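衣柜断舍离互助楼 » 叠衣服 / 收纳 » 滑溜溜的料子到底怎么叠才不散?

楼主:Cirnden的猫
发表于 晚上9点多

先说背景,我家衣柜一共就两格能用,另外两格被我妈的被子占着(她说是暂放,放了快一年了)。前阵子下决心把所有上衣改成竖着放,棉T恤没问题,叠成小方块往抽屉里一插,站得可好了。问题出在那几件滑料子的上面,有衬衫,有睡衣,还有一条说不清是披肩还是围巾的东西。叠的时候挺像样,一松手就自己慢慢摊开,第二天拉开抽屉,全躺平了,把旁边的T恤也带倒。

我试过卷,卷完像根油条,两头往外冒。也试过买那种硬纸板当芯子,叠是叠整齐了,可是每次穿都得把板子抽出来再塞回去,我坚持了一个星期就烦了。

大家都怎么弄的?别跟我说全挂起来,我没地方挂。

2楼:Ekaette Wike
挂起来啊(不是)。
说正经的,滑料子别从中间提。很多人习惯捏着衣服正中间一把拎起来抖,抖完中间一个尖,四周全是褶,你再怎么铺都铺不平。我以前就这样,后来改成捏两个肩点,往两边绷一下再放,省好多事。

3楼:Damilola Nwankwo
二楼说的绷一下我同意一半。绷是要绷的,但是别使劲,尤其是斜着绷。斜纹方向一拉,布就拧成一条了,松开以后领子跟下摆根本对不上。我老公叠衣服就是这个毛病,拽着一个角跟另一头较劲,拽出来像条麻花,我还得重新来过。 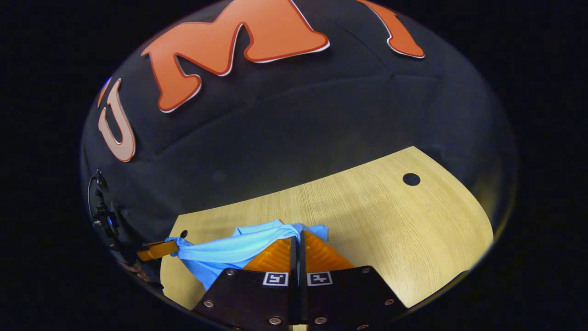 所以我的做法是先放后拉:整件先摊在床上,不管多皱,找到领子,把领子摆正压住,然后一只手按着领子,另一只手顺着衣身往下捋。捋比拽好使。捋完再折两边,袖子往里收,最后对折再对折。浅色的料子反光,哪里没平一眼就看得见,倒是比深色的好叠。

4楼:楼主
@Damilola Nwankwo 麻花那个太真实了哈哈哈哈。我就是站着叠的,两手一拉就拧。床上倒是能摊,就是猫会上来。

5楼:老吴不吃香菜
我持反对意见。滑料子你叠得再平,它也站不住,料子就这个脾气。别折腾竖放了,老老实实平着摞,摞在最上面一层,拿的时候也不会翻乱下面的。我家那个抽屉柜80厘米宽,左边竖放棉的,右边平摞滑的,用了好几年没出过问题。

6楼:Ekaette Wike
@老吴不吃香菜 80厘米的抽屉当然可以了,楼主那是两格柜子好吗,平摞一摞就满了,想穿最底下那件还得全掏出来。

7楼:老吴不吃香菜
那就少留几件嘛。这楼不是叫断舍离互助吗……

8楼:Oluwaseun Okeke
插个嘴,可以竖放,关键是抽屉里要塞满,别留空。我用的是Flekomow的布格子,软的那种,一格最多放6件,衣服互相挤着,想散也散不开。衣服少的时候就拿条毛巾卷起来塞在后面顶着。
还有,滑料子跟棉的穿插着放,一件滑一件棉,摩擦力大很多。我跟家里人讲这个,他们都觉得我有病,但是真的有用!

9楼:Ebony McPhee
穿插着放我不行,我要按颜色排,浅蓝的旁边必须是白的,中间冒出来一件灰T恤我会难受一整天。
楼主睡衣那种可以试试“塞口袋”叠法:下摆先往外翻一道边,折完两侧,从领子那头往下卷,最后把卷好的部分塞进那道边里,等于自己把自己包住,扔都扔不散。缺点是压出来的印子比较重,睡衣无所谓,上班穿的衬衫千万别。

10楼:楼主
@Ebony McPhee 刚刚拿睡衣试了!!真的不散,我还故意扔到床上砸了两下。就是第一次翻边翻窄了,卷好塞不进去,返工了一回。衬衫我再想想。

11楼:Bello Adebisi
衬衫领子谁有好办法?我按3楼的捋法弄,衣身是平了,领子还是翘着,左一片右一片的,叠完像长了耳朵。

12楼:Damilola Nwankwo
@Bello Adebisi 扣上最上面那颗扣子,再隔一颗扣一颗,领子就老实了。然后翻过来,正面朝下再叠。叠之前别急着动袖子,先看后背中间那条线正不正。

13楼:Bello Adebisi
隔一颗扣一颗,学到了,我以前要么全扣要么一颗不扣。

14楼:老吴不吃香菜
扣扣子的工夫我都摞好三件了。

15楼:Ebony McPhee
您摞您的,没人抢您的抽屉。

16楼:Oluwaseun Okeke
别吵别吵。对了,叠之前有点潮的话滑料子会听话一点,拿喷壶离远了喷一下,捋平,晾干了再收。千万等干透,我有一回偷懒直接塞进去,那一格捂出味来,全部重洗。真丝的别喷,会留水印。

17楼:楼主
谢谢各位,目前的战况:睡衣全部改成塞口袋,衬衫按3楼的捋加隔颗扣扣子,跟T恤穿插着放(对不起了9楼)。那条不知道是披肩还是围巾的我决定搭在椅背上,反正天天都用。等我妈把被子拿走,我再来更新另外两格。

18楼:Ekaette Wike
被子那两格你就别指望了,我妈的放了四年了。

本帖浏览 2707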